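Student project report
Linen and Clothing Supply at a Small Regional Hospital
Prepared by Bayu Lubis and Dario Fiore
Supervisor: Guido Martinelli
Submitted September 15, 2021

Our project looked at how the Saarela children's ward keeps track of donated bedding and warm clothing. The ward was opened with help from the Jorari foundation and has 55 beds. 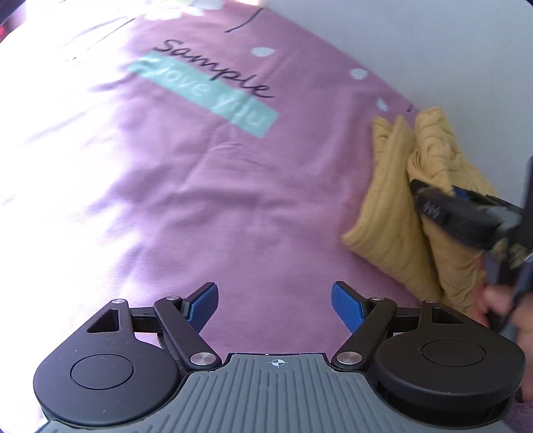
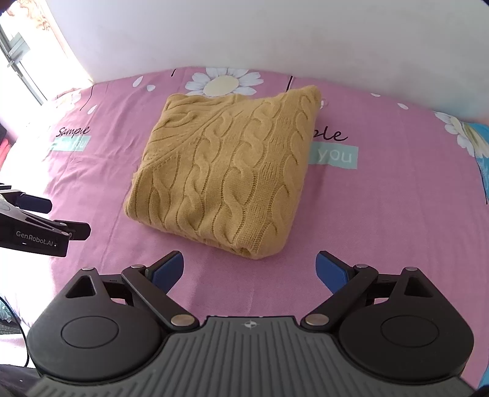
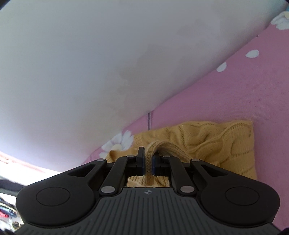
Figure 1. Mustard-yellow knitwear on printed pink fabric (all three views).

Background

The ward receives linen from two sources, the hospital laundry and the foundation's donation store. The laundry keeps a written ledger. The store did not have one until July, when Amedeo Russo started a simple card for each shelf. Staff told us that before then they often ordered items that were already in the building.

Method

We spent two weeks on site. We read the ledger, copied the shelf cards and spoke with the nurses on both shifts. Italo Colombo from the foundation gave us the delivery notes, which list some 300 items. A few notes had no date and we left them out.

Results

Most of the donated items were recorded on arrival but not when they left the store. Blankets were the worst case - the cards and the shelves did not agree on any day we checked. Children's clothing was better organized, mainly on account of the size labels. Night staff did not have a key to the store and borrowed from the next ward.

Recommendations

Each card should have a column for items going out. A second key should be kept at the nurses' desk. The ledger and the cards should use the same item names, as "cover" now means a sheet in one and a blanket in the other.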